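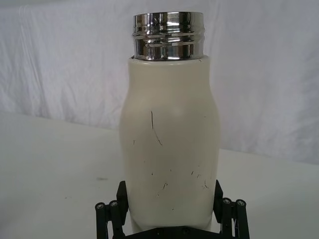 Scratched insulated bottle - is it worth touching up, and is the steel neck supposed to be bare?

Posted in Kitchen and Household, 4/13/22
16 replies hidden, showing the most useful

Tuhiwai

I bought a cream insulated bottle second-hand and I'm not convinced by what I've been told about it. The finish is matte, and it has picked up a fair few small dark scratches. The worst is a long thin one on the upper part of the body that runs down and then kicks off to the right at the bottom. There's a patch of little scuffs lower down as well, and a tiny nick right where the paint meets the steel neck.

The seller swore all of it was "just surface marks" and would come off with toothpaste. I have my doubts. I've seen toothpaste recommended for headlamps, trainers, piano keys and a burnt saucepan, and I can't believe it does all of them.

So, a few things. Does toothpaste do anything on a matte coating apart from make a shiny patch? Can I paint over the long scratch without it looking worse? And does the nick at the seam matter? A man at work says water gets in there and ruins the vacuum, but he also says you can't put tea in steel, so I'm taking that with a pinch of salt.

It holds plenty, and I'd like to keep using it if I can. I paid 2 pounds for it, so please don't tell me to send it off to be recoated.

Alby Tamihana

Leave the toothpaste in the bathroom. It's a mild abrasive. On a glossy surface you can sometimes get away with it, but on a matte one you're polishing the finish and you end up with a smooth bright spot that catches the light every time you pick the thing up. I did exactly this to a bottle of my own one July and the shiny patch annoyed me far more than the scratch had.

First find out which marks are really scratches. A good number of dark lines on pale bottles are stuff rubbed off on to the coating from keys, zips, a bike cage and so on. Warm water, washing-up liquid and a soft cloth first. Then a paste of bicarbonate of soda and water, dabbed on, left for a few minutes and wiped off with hardly any pressure. Try it on the base before you go near the front. If a line fades, it was a transfer mark. Run a fingernail across whatever is left. If your nail catches, the coating is cut and no amount of cleaning will bring it back.

Painting over it: you can, but I wouldn't. Cream is a horrible colour to match. You'll try three pots that all look right on the lid and dry yellow, pink or grey. If you must, use a very fine brush, stay well away from the neck where your mouth goes, and stop after one thin coat.

About the nick, I'd be surprised if it made any difference to the vacuum. That space is sealed between two walls of steel and the paint has nothing to do with keeping it airtight. A chip in the coating is a chip in the coating. What I would do is watch that it doesn't start lifting. If bits of paint begin flaking off near the rim I'd stop drinking from it.

You can check the vacuum yourself in any case. Fill it with hot water, put the lid on, and feel the outside after a few minutes. If the body is getting warm, it's had it. Some warmth right up at the neck is normal.

Berkent

just put a sticker on it. mine has 34 on it and you can't see a single scratch

Indthorpe

I agree with most of what Alby says, though I'm less keen on bicarb. It is still gritty if you rub, and people always rub. I'd stick with washing-up liquid and patience.

You asked in the title about the neck. Bare steel with the threads on the outside is common enough on bottles like this, nothing has worn away. What wants looking at on a second-hand one is the threads themselves. Muck sits under the ridges and a quick rinse doesn't shift it. An old soft toothbrush (without the toothpaste!) run round them gets it out. Then have a good look at the seal in the lid, and if it smells at all, replace it. That's a better use of your money than a pot of paint.

And don't put it in the dishwasher unless you know the maker allows it. There's a thread on here from Clondoseck, who did that with a painted bottle, and the coating came away in strips.

Tuhiwai

Thanks. Washed it twice and left it overnight. The small scuffs near the bottom have gone a bit fainter, so I'll allow that some of them weren't scratches. The long one hasn't budged and my nail catches in it, so I'm leaving it alone. Did the hot water test too and the body stayed cool. I've told the man at work, who says I did it wrong.

Still not putting stickers on it.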